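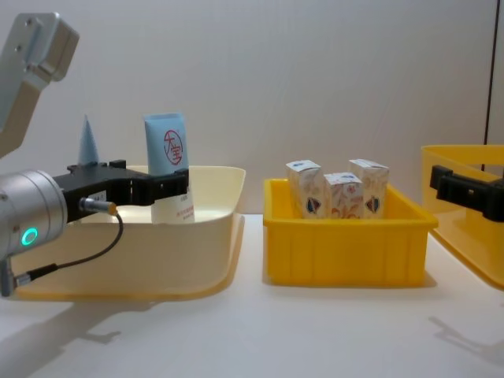
Rundschreiben an die Liste »Sachspenden und Ausgabe«
5. Mai 2026
Verfasst von der Materialstelle Ullel

Betreff: Re: Sortierung der Körperpflegeartikel, Behälter und Beschriftung

Sehr geehrte Damen und Herren,

auf die unten wiedergegebene Anfrage der Ausgabestelle Joo nimmt die Materialstelle wie folgt Stellung. Die Antwort ergeht an den gesamten Verteiler, da inhaltlich gleiche Fragen auch aus Nulia eingegangen sind.

> Sehr geehrte Damen und Herren,
>
> seit der Umstellung im Januar werden Körperpflegeartikel bei uns in zwei
> Behältern vorsortiert, einem größeren und einem kleineren. In der Praxis
> bestehen Unklarheiten. Tuben werden teils liegend, teils stehend
> eingeräumt, Artikel in Faltschachteln finden sich in beiden Behältern,
> und bei fremdsprachig bedruckter Ware ist nicht geregelt, wer die
> Beschriftung prüft und in welche Warengruppe sie bis dahin gehört.
>
> Wir bitten um eine verbindliche Regelung, auch im Hinblick auf die
> Abholung durch Falel. Ferner bitten wir um Mitteilung, ob geöffnete
> Umverpackungen entfernt werden dürfen.
>
> Mit freundlichen Grüßen
> Ausgabestelle Joo

1. Zuordnung zu den Behältern

In den großen, hellen Behälter gehören Artikel ohne Umkarton, also Tuben, Flaschen, Tiegel und Spender. In die kleinere gelbe Kiste gehören ausschließlich Artikel in der Faltschachtel. Maßgeblich ist der Zustand bei der Annahme. Eine Tube, die ohne Schachtel abgegeben wird, bleibt auch dann im großen Behälter, wenn sie im Handel üblicherweise mit Schachtel verkauft wird.

Das gelegentlich beobachtete Zusammenführen loser Tuben mit leeren Schachteln ist zu unterlassen. Bei der Durchsicht im Januar passten in mehreren Fällen Inhalt und Aufdruck nicht zueinander.

2. Einräumen

Schachteln werden stehend eingeräumt, die bedruckte Vorderseite nach vorn. Unterschiedliche Höhen sind unschädlich; niedrigere Schachteln sind jedoch so zu stellen, dass sie von vorn erkennbar bleiben. Kleine Etiketten auf den Verschlusslaschen dürfen nicht überklebt werden. Unsere eigenen Aufkleber gehören auf die Rückseite.

Tuben mit standfester Kappe werden auf die Kappe gestellt, der Falz zeigt nach oben. Tuben ohne standfeste Kappe dürfen liegen, dann aber nur in einer Lage. Der große Behälter ist höchstens bis eine Handbreit unter den Rand zu füllen. Für Artikel mit spitz zulaufendem Verschluss ist ein Platz an der Behälterwand vorzusehen.

3. Fremdsprachig beschriftete Ware

Fremdsprachig beschriftete Ware wird angenommen und zunächst nach der Form der Verpackung einsortiert. Dies gilt beispielsweise für die in letzter Zeit häufiger abgegebenen Tuben mit dem Schriftzug »大宝«. Die Annahme schließt aus Farbe oder Gestaltung einer Tube nicht auf deren Inhalt. Eine Verwechslung von Handcreme und Reinigungsmittel ist bei der Ausgabe schwer zu korrigieren.

Die Prüfung der Angaben obliegt der Materialstelle. Bis zu deren Abschluss erhält der Artikel den Aufkleber »in Klärung« und wird nicht ausgegeben. Die Bearbeitungszeit beträgt in der Regel 10 Werktage. Von 1307 Artikeln, die im ersten Quartal erfasst wurden, waren 57 in dieser Weise zu kennzeichnen. Der Aufwand erscheint damit vertretbar.

4. Geöffnete Umverpackungen

Eine geöffnete Faltschachtel ist kein Grund zur Aussonderung, sofern der Artikel darin unversehrt und ein vorhandenes Siegel intakt ist. Die Schachtel verbleibt am Artikel. Sie enthält häufig die einzige lesbare Angabe zu Inhaltsstoffen und Haltbarkeit. Entfernt werden darf sie nur bei starker Verschmutzung; in diesem Fall sind die Angaben auf das Beiblatt zu übertragen.

Angebrochene Tuben werden nicht angenommen. Die Ausnahme für Handwaschlotion in Spendern ist zum Jahreswechsel entfallen und lebt nicht wieder auf.

5. Abholung durch Falel

Falel übernimmt ausschließlich vollständig sortierte Behälter mit ausgefülltem Beiblatt. Je Standort werden zwei Leerbehälter im Tausch bereitgestellt. Standorte mit höherem Bedarf melden diesen bitte schriftlich an die Materialstelle und nicht bei der Abholung selbst. Gelbe Kisten dürfen nur dann gestapelt werden, wenn der Inhalt nicht über den Rand ragt. Überstehende Schachteln sind vor dem Transport umzuräumen; eine Abdeckung mit Folie genügt nicht.

Diese Regelung gilt ab sofort für Joo und Nulia. Für Ullel verbleibt es bis zur Lieferung der neuen Regalböden bei der bisherigen Aufstellung, die Abschnitte 3 und 4 sind jedoch bereits anzuwenden. Das Beiblatt liegt in geänderter Fassung im gemeinsamen Ordner. Vorhandene Restbestände der alten Fassung können aufgebraucht werden, wenn das Feld »Umverpackung« handschriftlich ergänzt wird.

Rückfragen bitten wir über die Liste zu stellen.

Mit freundlichen Grüßen
Materialstelle Ullel

Weitere Beiträge in dieser Liste

Beiblatt Körperpflege, geänderte Fassung
Re: Leerbehälter Nulia, Tausch bei Abholung
Regalböden Ullel, Liefertermin noch offen
Haltbarkeitsangaben bei Sonnenschutzmitteln
Re: Re: Aufkleber »in Klärung«, Nachbestellung
Annahmezeiten an Brückentagen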